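Celeste Benítez
Thursday, October 3, 2019

My dad died 19 weeks ago. A few people have asked how I'm doing with the house, so I'm going to put it in one thread and then I don't have to keep typing it.
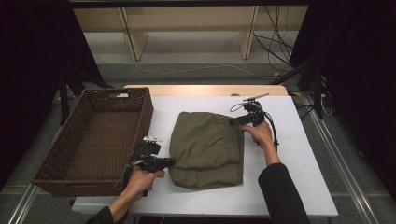 Folding again. One green thing, one basket.

The house is on Ledesma Street. He lived there alone after my mother moved to Hutora to be near my aunt. They stayed married. It worked for them and I stopped asking about it years ago.

I drive over on Saturdays. I used to stay all day and get nothing done. Now I stay four hours and go home. The woman who runs the grief group at Rukness told me to set a timer and I thought that was silly, but I use the timer.

The kitchen was easy. I kept the coffee pot and two bowls. My brother took the knives. The rest went in boxes and I didn't feel much.

The closet was not easy. Shirts still smell like a person for a long time. I closed the door and did the garage first. If you're at this part, do the garage first.

Paperwork, for anyone who's just starting: order more death certificates than you think you need. I ordered 4. I had to go back and order more, and then I waited again.

The phone company wanted one. The bank wanted one. The pension office wanted one and lost it.

The Hondetell account was the worst. I was told three different times that they could only speak to the account holder. I said he was dead. They said they understood and asked if he was available. I hung up and sat in the car for a while.

It got closed in the end. The final bill was 158 dollars. I paid it. I know I could have fought it and I didn't want to.

His voicemail greeting went away with the account. I hadn't thought of that. If you want to keep a greeting, record it before you call anyone. My cousin had an old message from him about picking up a ladder, and she sent it to me. It's eleven seconds of him talking about a ladder. I've played it a lot.

There are 3783 photos on his computer. I know because the copy program tells you. Most are of the yard. Same tomatoes, same fence, year after year. I'm not deleting any of them yet.

People keep asking if I've found closure. I don't know what I would be looking for. Some weeks I'm fine until I see his brand of crackers at the store. Some weeks I'm fine all the way through.

What has helped: the group. Walking before work. My neighbor, who brings soup and doesn't come in unless I ask.

What hasn't: being told he's in a better place. He liked his place. He had just painted the porch.

November is his birthday. My brother wants to have everybody over to the house one last time before it gets listed. I said yes and then I wanted to take it back. I haven't taken it back.

Closet is this Saturday. I'll bring bags. If I only get through one shelf then that's what I get through.

Replies are open if you're dealing with this too. I'm slow but I do read them.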